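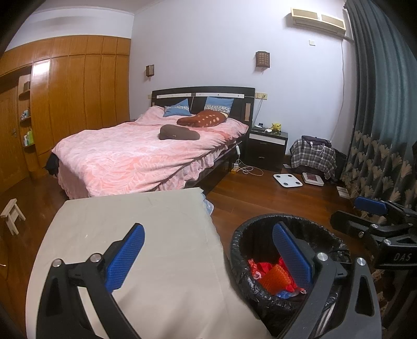
Do I have to empty the bedroom bin before the bed gets made?
Bin first, then the bed. I like getting the trash out of the way so I'm not stepping around it with an armful of quilt.

# Plilladon bedroom notes

Hi! I'm Tiina Vuorinen, and this README goes with my folder of notes on tidying bedrooms (small bins, bedding, cables, all the boring stuff). There are 277 entries in plain text, one per tidy-up, and they're split into 6 folders by job.

The pink leaf-print quilt comes up a lot. I write down how the ruffle hangs, where the blue pillows go, and whether the neck pillow stays on the bed or gets put away. Amarachi Ajayi thinks it belongs in a drawer and has left 17 comments saying so!

Some words I use:

- `bin`: the small round one with a black bag in it
- `wrappers`: any crumpled plastic, whatever the color
- `cords`: power strip and loose cable on the floor

My early entries are messy, and "cover" can mean a quilt or a sheet, so check the folder name if you're stuck. I started fixing that in February and got as far as `cords`.

Spotted a typo? Send it over, I'll fix it.

Related
- Esus linen list
- Afolabi closet notes
- Stomalmont laundry log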